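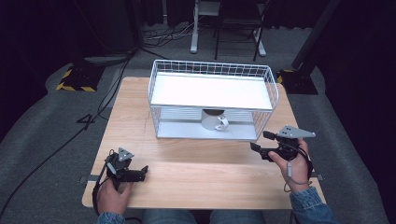
A white mug in a white wire basket, on a light wooden table.

I have been thinking lately about the wire basket, and I would like to say a few words on its behalf, because I believe it is the most underrated thing a person can keep a mug in. I know how that sounds. Most of us grew up with the cupboard, and the cupboard has had a very long run, with its door that swings shut on whatever we have shoved in there and would prefer to forget. I grew up with a cupboard like that myself. It held every mug that had ever come into the house, including two with no handles, and they were stacked so deep that the ones at the back might as well have been in another county.

My change of heart began when I moved into the apartment on Lamptey Street, where the kitchen has a single upper cabinet and the landlord had already given half of it to the fuse box. I did what I suppose everybody does and bought things to fix it. I bought a set of hooks, and then a sort of revolving tree from a shop called Hovaler, which leaned to one side from the first evening and dropped a perfectly good cup into the sink at 7 in the morning. I spent $74 on all this before I went back and bought a basket.

What I like about a basket is that it tells you the truth. You can see straight through the grid to whatever you own, and if what you own has gotten out of hand, you can see that too. A mug behind wires is still a mug on view. You notice its handle, you notice the shadow inside the rim, you remember that you like it. I had a blue one at the back of that old family cupboard for years, and I honestly could not have told you it was blue.

Then there is the matter of turning the thing around. People buy a basket and set it down the way it came out of the box, open end up, and fill it from the top like a laundry hamper, and naturally whatever goes in first is lost. Try it another way. Set a flat panel across the top and you have a small shelf with a room underneath it, and the room is just about right for a mug you use every day. The top will take a saucer or the mail. I keep a sugar bowl on mine — a chipped one, which I will not be replacing.

I will grant the other side a fair hearing. Dust gets in, certainly. Wire is a nuisance to wipe, and if you cook with a lot of oil and keep the basket near the stove, you will be washing it more often than you would like. My sister, who owns a very handsome cabinet, tells me that an open basket looks like something waiting to be put away. She may be right. I have come to think that a kitchen ought to look a little that way, as though somebody were coming back to it in a minute.

She also says I own too few mugs to have an opinion, and there she has a point. When I packed up the old house one July, we wrapped around 183 pieces of china in newspaper, and I brought a small box of it to Lamptey Street and gave the rest to the thrift store on Irneo Avenue. I expected to miss it. I missed the gravy boat for a week or so, and then Thanksgiving came and I served the gravy in a measuring cup, and my guests poured it over their potatoes just the same.

So if you have a cupboard you dread opening, I would ask you to take out one mug, the one you reach for anyway, and give it a place in the open. Leave the cupboard alone for now. A secondhand basket will do perfectly well, and so will an old refrigerator rack if you have the patience to prop it up. Mine stays on the table by the window, and on Wednesday I moved it over a few inches to make room for the crossword.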